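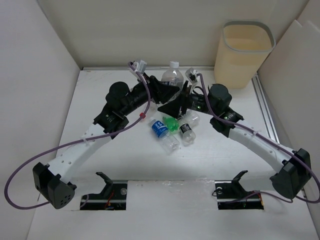
Bottle week continues! We're up to 166 demos for the sorting task and I want 200 before I let anybody train anything.

The job sounds easy: pick up a bottle, put it in the bin, go again. Then you try it with two arms and they both want the same bottle. I bumped grippers 5 times before lunch.

Bottles lying on their sides are the ones I care about most. Our last model was great with anything standing up and pretty lost with everything else, so I keep tipping them over and pointing the caps every which way.

Kenneth asked if we can keep the bad tries. Yes – but label them! I threw out 22 last month because I couldn't remember which ones I'd fumbled, and I'm still a little sore about it.

Wulan takes over the controls at 3. She's way smoother than me, and I kind of want both styles in the set – a model that only learns from my jerky wrists is going to drive like me.

Back to it, 34 to go.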